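Cleaning and Sealing Grout on Tiled Walls and Worktops

Grout is a cement product in most homes. It is porous, slightly alkaline, and softer than the tile on either side of it. Most damage to grout comes from the wrong cleaner, used too often, by someone trying to fix a stain that a brush and warm water would have lifted.

Before you start

Find out what you have. Cement grout feels like fine sandpaper and darkens when a drop of water sits on it. Epoxy grout feels like hard plastic and does not darken. Epoxy does not need sealing, and sealer left on it dries to a sticky film that has to be scraped off.

Do the water test in three places: behind the stove, beside the sink, and somewhere that never gets wet. Wait 10 minutes. If the drop is still standing at all three, the old sealer is holding and you can skip to the section on routine cleaning.

Check the joints for cracks at the same time. A hairline crack along the bottom row, where the wall meets the counter, usually means that grout was used where flexible caulk should have been. Cleaning will not help it. Rake it out and refill with silicone.

Routine cleaning

Use a neutral cleaner, pH 7, diluted as the label says. Dish soap works but leaves a film that holds grease, so rinse twice. Spray, leave for a few minutes, then work along the joint with a narrow nylon brush. Wipe up the dirty water with a cloth before it settles back into the joint. Do one section at a time, top to bottom.

Do not use a wire brush. It cuts the surface and leaves metal behind, and the metal rusts.

A steam cleaner is acceptable on sound, fully cured joints. Keep the nozzle moving. Held in one spot it can lift old sealer in patches.

Stains

Grease: a paste of baking soda and water, left for 30 minutes under damp paper towel, then brushed and rinsed.

Coffee, tea, tomato: oxygen bleach powder in hot tap water. Mix only what you will use that day and never store it in a closed spray bottle, as it gives off gas.

Mildew: oxygen bleach again, followed by better airflow. Chlorine bleach takes the color off faster but weakens cement grout over repeated use. Never combine it with ammonia, vinegar or any other cleaner.

Hard water scale: scrape what you can with a plastic blade. Acid cleaners dissolve scale and also dissolve grout, and they will etch marble, limestone and travertine on contact.

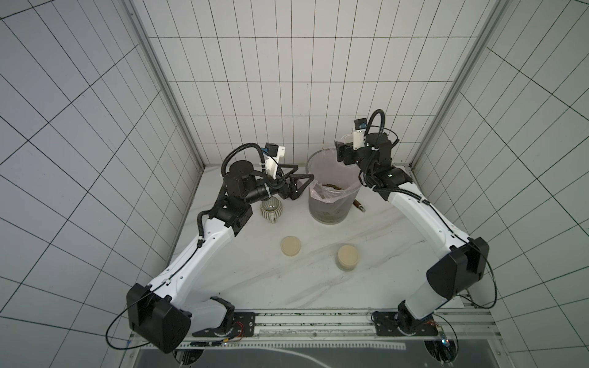
Marble next to tile needs more care than either surface does alone. Cleaner sprayed on the wall runs down and pools along the back of the counter, and a mild vinegar mix is enough to leave a dull line there by the next morning. Lay a folded towel along the joint before spraying, and swap it when it is soaked. Better still, spray the brush and leave the wall dry.

Dull spots on polished marble are etching, meaning the surface itself has been eaten. Sealer does not prevent this. Small spots can be brought back with a marble polishing powder and a damp felt pad. Large ones are a job for a stone shop.

Dark grout

Dark grout between white tiles hides everyday dirt well but shows two things that pale grout does not. The first is efflorescence, a white powder carried to the surface by moisture. Brush it off dry, then vacuum. Adding water sends it back into the joint and it returns when the wall dries. If it keeps coming back, look for a leak behind the wall before doing anything else.

The second is fading. Chlorine bleach will turn charcoal grout a patchy gray. A grout colorant covers this. The Stesteo pen is fine for short runs and has a tip narrow enough for thin joints. For a whole wall the Irdale bottled colorant with a small brush is cheaper and wears longer. Wipe the tile face before it dries. Once it has set on glazed tile it comes off with a nylon pad and some effort.

Sealing

Seal cement grout only when it is clean and fully dry. Allow a day after cleaning, two in a basement. New grout should cure for the period on the bag first.

1. Choose a penetrating sealer. Bhatt water-based is low in odor and suits kitchens. Check that the label lists natural stone if any will be touched.
2. Test one joint in a hidden corner and let it dry.
3. Run the applicator along the joints, verticals first, then horizontals.
4. Wipe the tile faces within the time on the label. Haze left overnight is hard to remove.
5. Apply a second coat if the label allows it.
6. Keep the wall dry for a day, then repeat the water test.

A kitchen wall with 184 standard tiles takes less than one small bottle. Buy the small one. Opened sealer thickens on the shelf.

Wheel or brush

The wheel applicators sold with most sealers are quick on wide joints and skip on narrow ones. For thin joints use an artist's brush, flat, synthetic. The Pollinetti roller bottle is the exception and tracks well, but it drips when held above shoulder height - put a drop cloth down.

Rinse applicators in warm water right after use. Dried sealer does not come out of bristles.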